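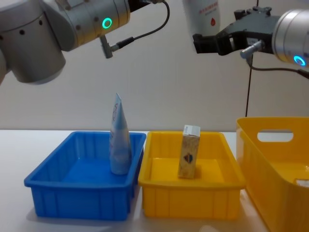

Hernán Correa said they ought to sell Roser before the window shut, and he said it kindly, the way he said most things, folding his Dorinby scarf into his lap. Selamawit let him finish. She had watched Roser miss from everywhere that September – 13 games and one goal, and that off his knee – and still she wanted him to stay.
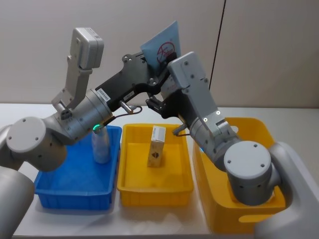

"He runs, though," she said at last. "Even at Tisuvcombe, in all that rain, he ran." Hernán sighed and passed her the peanuts.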